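Marnura (robotic arm)

The Marnura is a small tabletop robotic arm made of 3D-printed parts and hobby-type servo motors. It was drawn up at the Loridow makers' workshop and is used there for pick-up exercises with small, light objects. The design files and setup notes are kept by the workshop and were last revised on 2024-02-19. This article covers how the arm is set up and maintained.

Construction

The printed parts are blue in the workshop's own copy, although the files do not specify a color. A perforated base plate carries the shoulder housing, and from there the arm continues through an upper link and a forearm to a wrist block with the gripper. Servo motors sit in or against the printed segments, and their leads run along the outside of the arm in loops. The looped wiring takes more room than internal wiring would, but a servo can be changed without taking the neighboring joint apart.

Power comes from a separate supply. The control board sits on the table near the base and has its own connector for the supply leads.

Setup

The arm is fixed to a flat wooden surface before any power is connected. An arm that can rock will not repeat a position, and most early complaints about the gripper missing its target were traced to a loose base.

With the power off, each joint is moved slowly by hand through its range to check that no wire is pulled tight. The leads are then fastened with the arm at full reach, the position that needs the most cable. The servos are powered up near the middle of their travel and the printed horns are fitted in that position. Fitting them elsewhere leaves a joint with too little movement on one side.

The last step is setting the gripper. The closing limit is adjusted on a light object such as a wrapped candy, starting with the jaw too wide and bringing it in a little at a time. A servo that hums while holding has been closed too far and will heat up.
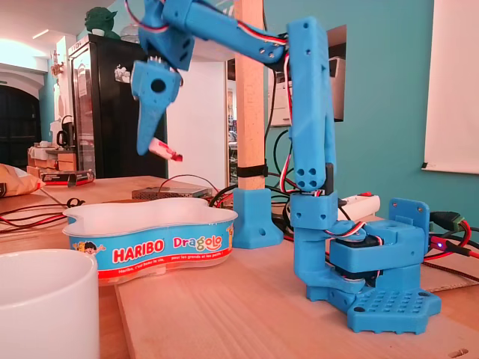 Chia-hao Choi argues in the workshop's notes that the closing limit should be left alone until the shoulder has been checked, as a sagging shoulder puts the fingertip too low and makes a good gripper setting look wrong. The revised instructions follow this order, with the shoulder check placed first.

Reach and height

The pick-up position is stored as a set of joint angles, so it has to be taught again whenever the container is replaced by one of a different height. The usual method is to stop the gripper above the rim, lower it in short steps, and store two positions, one clear of the rim and one at the level of the objects. The arm always passes through the upper position on its way in and out. Skipping it is the most common cause of a dragged container.

Shallow, wide containers are preferred. In a deep one the wrist reaches the side wall before the fingertip reaches the bottom, particularly

when the forearm is close to level. 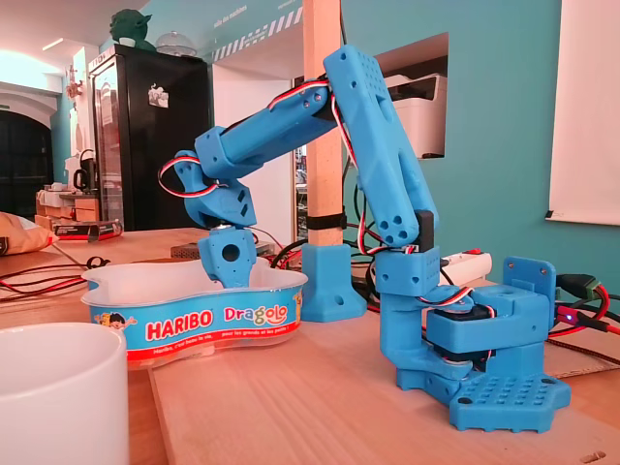
A container with a curved or lobed edge also needs its direction noted, so that it can be put back the same way after refilling. Pencil marks on the board are enough for this. The stored positions are checked again after 30 cycles on a newly assembled arm, when the screws have settled.

Maintenance

The printed joints wear slowly, and the shoulder goes first because it carries the whole arm. Play is tested with the power on by pressing lightly on the forearm. If the movement comes from the screw, it is tightened; if the hole in the plastic has become oval, the part is printed again. The workshop replaces the shoulder bracket after some 2000 cycles.

Wires are inspected where they cross a joint. A worn lead often shows up as a twitch at one particular angle. Tape is not recommended as a repair because it stiffens the loop and moves the bending point farther along.

After a servo is replaced, the horn is fitted again at mid-travel and the stored positions for that joint are taught from the beginning. Old values are not carried over, even for a servo of the same type. 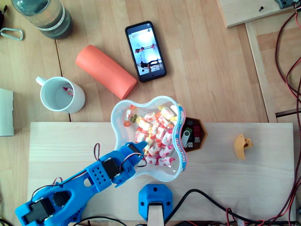 Yuen disagrees on the last point and recommends trying the old values first at low speed, with the container taken away, on the grounds that they are often close enough to save an hour of work. The setup notes mention this as an option for experienced users.

Variants

The Rolten is a later version with a longer forearm and a wider base plate. It uses the same gripper settings, but its shoulder bracket is thicker and cannot be exchanged with that of the Marnura. A combined parts list for both arms was added in March.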